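Sep 26, 2018

FOR IMMEDIATE RELEASE

Sowerby launches neighbourhood weather outlook service for Sikbridge and Millside

Sikbridge — With the cool season settling in and a good many households already asking when they ought to put the garden to bed, Sowerby is pleased to announce a new local weather outlook for the people of Sikbridge and Millside. The service is called Vernix, it is free to read, and it opens to everyone in October.

Anyone who has lived in the valley for a winter or two will know the trouble we hope to help with. The regional forecast is a fine thing, and we read it ourselves every morning over coffee, but it has to speak for a very large area all at once. Sikbridge sits up on the shoulder of the hill and catches the wind. Millside lies down by the water, where the cold air pools on a clear night and the fog can hang on until lunch while the neighbours up the road are out in their shirt sleeves. One line in a regional bulletin can't very well serve both, and for years people have made up the difference by phoning a cousin on the other side of the bridge.

Vernix will put out 2 bulletins each day, one in the early morning and one after supper, with separate wording for the upper and lower parts of the valley. Each will look ahead 7 days. The first couple of days are given in some detail (rain or snow, wind, overnight low, and whether the roads are likely to be greasy by the school run) and the days after that are written more loosely, the way an honest forecaster would tell it to you across a fence. Where the computer models disagree with each other, and in autumn they disagree a great deal, the bulletin will say so in plain words and give both versions.

The outlook draws on 18 small weather stations that Sowerby has set up over the past while on barns, back fences and one very obliging boathouse. Each station measures temperature, humidity, rainfall and wind, and sends its readings along every few minutes. We are grateful to the families who have let us put a pole in the yard, and who have been so patient about the ladders. Two areas are still thinly covered, the east side of Millside below the old quarry and the stretch of road north of the Sikbridge rink, and we would love to hear from anyone there with an open patch of lawn and a reasonable tolerance for a spinning anemometer.
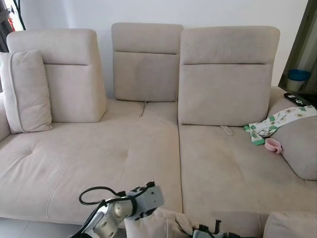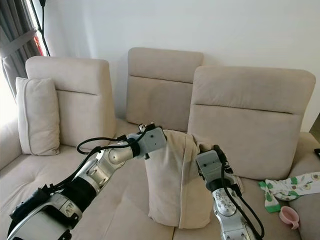
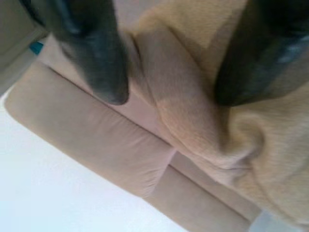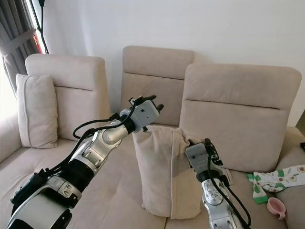 Frost warnings will be the part of Vernix that most readers notice first. During the trial, when only the station hosts were receiving the bulletins, these were the messages people wrote back about, usually to say that the tomatoes had been brought in on time, and once to say, quite fairly, that they had been brought in for nothing. A frost notice will go out with the after-supper bulletin so that it can be read at the end of the day, with your back against a cushion on a beige sofa like this one, while there is still time to get up and throw a sheet over the beans. Readers can choose to receive frost notices by email or text message, and can turn them off again for the winter once the beds are bare and the subject has lost its interest.

Heavy rain, strong wind and freezing rain will be handled in much the same fashion. We would like to be clear that Vernix does not replace official warnings, and that when an official warning is in effect for the valley it will appear at the very top of the bulletin, ahead of anything we have written ourselves.

The archive of station readings will be open as well, going back to the day each station was switched on. Teachers, growers, rink flooders and the merely curious are all welcome to download it and make their own charts. If you find a reading that looks peculiar, please do write and tell us, as it is quite often a spider in the rain gauge.

Sign-up for email and text notices is open now through the Sowerby website, and printed copies of the morning bulletin will be posted at the Sikbridge and Millside libraries once the service begins.

About Sowerby

Sowerby is a small weather and instrument company serving the valley communities. It builds and looks after local weather stations and prepares forecasts for farms, road crews and outdoor events.

Media enquiries: please contact the Sowerby office in Sikbridge during business hours.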